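Home Baskets Chairs Repairs Letters About
Search this site Enter keywords Go

How to Clean and Mend an Old Wicker Basket (and Which Advice to Skip)

Last updated: October 31, 2019

Most of what gets written on cleaning wicker was copied from something else on cleaning wicker. I know this from the mistakes, which travel together. The same page that tells you to soak a basket overnight in the bathtub will tell you to dry it in a low oven, and a year later both tips turn up on another site with the words moved around. I doubt either writer had a wet basket in the house.

I have ruined a few. The method below is what I do now. It's slower than the tips and it won't make a basket look new. I don't believe anything does, short of buying a new one.

Find out what it's made of

"Wicker" is the way the thing is woven. It doesn't tell you the material, and shops take full advantage of that. A basket sold as wicker may be willow, rattan, split reed, seagrass, twisted paper or plastic, and they don't all like the same treatment.

Willow is usually a round rod, a bit uneven, thicker at one end than the other. If the bark was left on, it'll be brown or greenish and will flake where it rubs. Reed is the inside of the rattan vine, cut by machine, so it's very even and a little hairy when you run a thumb along it. Plastic is easy enough to spot once you look at a broken end. Twisted paper is the one to watch for. It can look a lot like reed when it's painted, and water can turn it to mush. Find a loose end somewhere on the underside and pick at it with a fingernail. If it unrolls, keep the water away and stick to a dry brush.

I was once told to hold a match to a strand and sniff. Please don't. You'll have a scorched basket and you still won't know.

Dry work first

Take the basket outdoors, turn it over and knock it against your palm. Then brush it. A soft paintbrush is good for the gaps and an old toothbrush for the rim, where the grease from people's hands builds up. Work along the strands. If you scrub across them you'll lift the fibers and end up with fuzz that catches more dust than before.

A vacuum with the brush head helps, on low. I don't care for the advice to use a blower or an air compressor. Gwendolyn Marchetti tried it on a mending basket of her grandmother's and blew a whole row of weavers out of the side. They were ready to go anyway, she admits, but they'd been ready to go for decades without going.

Do the dry work longer than you think you need to. Any dust left behind turns to mud in the next step, and mud in a tight weave is close to permanent.

Then a little water

Put 2 cups of warm water in a bowl with a few drops of dish soap. That's the whole recipe. Wring a cloth out in it until it no longer drips and wipe a small area, then go over the same spot with a cloth wrung out in plain water. Move on to the next bit.

I've read that you should add vinegar, or baking soda, or vinegar and baking soda in the same bowl, where they mostly cancel each other out and leave you with salty water and some fizz. People love the fizz. A basket with mold on it is the one case where I'd use vinegar, diluted by half, on a cloth, after brushing the mold off outside with a mask on. If the smell comes back in a week the mold is inside the weave, and I'd give up on keeping bread in it.

Lemon oil is another favorite. It makes the basket shine for an afternoon and then it makes the basket sticky. I wrote to the makers of one product, Trundorura Wicker Revive, to ask what was in it apart from oil and scent. The reply said the formula "nourishes the fibers." The fibers are dead. They've been dead since somebody cut them, and they can't be fed.

Drying

Let it dry in moving air, out of the sun, for a full day or more. Set it on a rack or on a couple of sticks so the base gets air too. Push it gently into shape while it's still damp. A basket will dry in whatever shape you leave it, and that works for you or against you depending on how careful you were.

No oven. No hair dryer on hot, either. Fast heat dries the outside of the rod while the inside is still swollen, and the rod splits lengthwise. You may even hear it.

Mending a broken weaver

You'll need round reed or willow close to the thickness of what's there, sharp side cutters, something pointed like an awl, and a basin. Reed is sold by diameter. Measure yours in several places and buy the size nearest the middle of what you get, and don't let anyone sell you a "starter assortment." Marek Lukáč did buy one and has been trying to give me the leftovers ever since.

Soak only the new material. Thin reed needs 17 minutes by my kitchen clock, and I'm aware of how fussy that sounds. Less and it cracked on me, more and it went gray and hairy. Willow takes far longer, days if the bark is on, and I can't give you one figure for it. Distrust anybody who does.

Dampen the old strands near the break with a wet cloth and leave the cloth on them for a while. Cut out the broken piece so that both old ends finish behind an upright, on the inside. Take a new length that overlaps the old at each end by 3 uprights, and feed it in with the awl, following the over and under of the row it belongs to. Check it against the row above and the row below. If it matches either of those, you've gone wrong somewhere, at least in plain weave with a single strand. Pull it out and start again while it's still wet.

Don't glue it. The overlap holds by friction once everything dries and tightens. Glue makes one stiff spot in a thing that's meant to give, and the next break will be right beside it. Pirjo Juntunen, who has mended far more baskets than I have, disagrees with me on this and uses a dab of wood glue at the rim. Her rims hold up. I'd still like to see them in twenty years.

Handles and bases

I'm more cautious here. A broken weaver in the side is a matter of looks, mostly. A cracked handle can drop the load on your foot. If the handle moves where it enters the rim, wrapping it with new reed will hide the problem very nicely and do nothing for it. The core has to be replaced, which means finding a rod of the right thickness, bending it wet around a bucket or something similar, tying it and letting it dry before you sharpen the ends and push them down beside the uprights.

For a base with one broken stick, slide a new one in alongside the old. For a base with several, turn it into a basket that sits on a shelf and holds yarn.
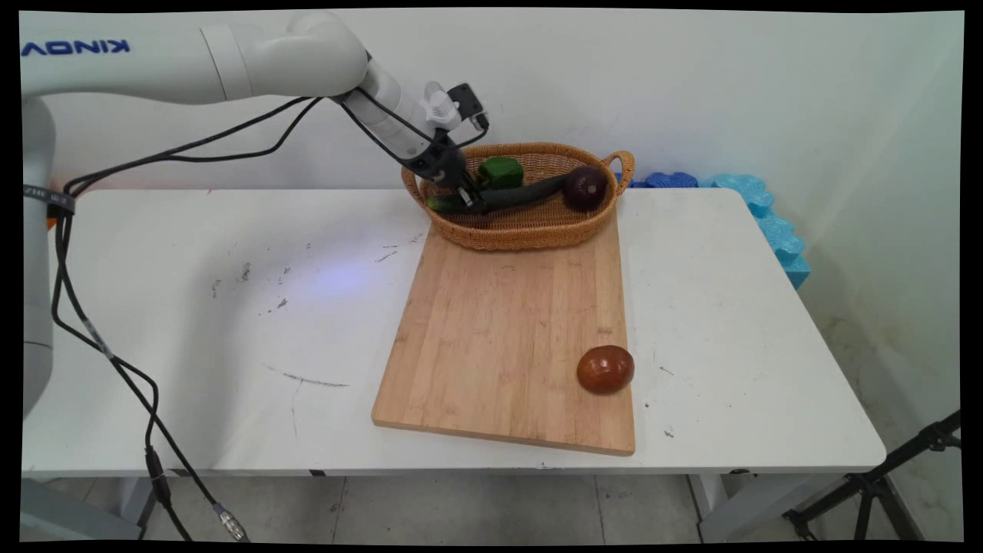 How much weight will a mended one take? I get this question more than any other, and I don't trust the answers in print. Sellers quote a figure for the basket when new, if they quote one at all, and seldom say how they got it. Was the load lifted, or just set down inside? By the handle or from below? Once, or every day for a year? Sunita Kowalczyk showed me a tag from a shop in Selmont that promised the basket had been "tested for 3,233 uses." I'd like to know what a use is. If I put an onion in it, is that one?

What I do is dull. I load the mended basket with something soft and heavy, bags of rice for instance, to a bit more than I expect it to carry. I lift it an inch or so over a folded blanket and listen. Creaking is normal in dry willow. A tick or a snap isn't. Then I look at the repair with a flashlight from the inside, and if the new ends have crept along the uprights I take the piece out and put in a longer one.

Keeping it decent

Damp is the enemy at one end and dry heat at the other. A basket on top of a radiator will go brittle by the end of December. A basket on a basement floor will have mold well before that. Anywhere you'd be comfortable sitting for an hour is probably fine.

Some people mist theirs every few weeks in winter. I did this for two winters with one basket and left its twin alone, and I couldn't tell them apart afterward. That isn't proof of much. They were both kept in the same hallway in Wellenley, which is a damp sort of house to begin with. If your rooms are very dry you may get a different result, so mist lightly and let it dry before putting anything in.

As for varnish, leave bare willow bare. Paint and clear coats chip at every crossing as soon as the basket flexes, and then you're into stripping, which I have never seen done well on weave. If yours was painted before it reached you, brush off what's loose and live with the rest.

And on price, seeing as I'm asked. An old basket with a sound base and a sound handle is worth mending nearly every time. One with neither isn't, whatever the dealer in Quintanilla says about its age. Fahad Bugti bought a "Victorian" log basket there, and when he turned it over at home the base was held on with staples. He keeps logs in it all the same. I've offered to replace the staples and he says he'll think about it.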